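Products > Regional Data > Metro Output Tables

Priltuvley Metro Output Tables
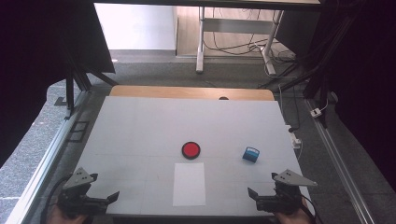

Red disc, blue block and paper sheet on a white board.

The Metro Output Tables are a quarterly dataset covering economic activity in 26 metropolitan areas. Each release contains real output, payroll employment, housing starts and retail sales, with a forecast horizon of 10 quarters. Annual totals are the sum of the 4 quarterly values before rounding.

Series are seasonally adjusted at the metro level. State totals are not forced to match. Users who need reconciled figures should order the Drenham add-on, which scales metro output to the state accounts.

Delivery: CSV and spreadsheet. The full file holds more than 3000 series. Column codes follow the Grosusis scheme; older Faulkner codes are kept in a lookup table until the February release.

Revisions: employment is rebenchmarked once a year. Prior vintages stay available to current subscribers.

License: single site or multi-site. Redistribution of whole tables requires written consent.

Method questions: Maxine Ruddock
Orders and renewals: Beverley Pirihi

Page updated Nov 17, 2025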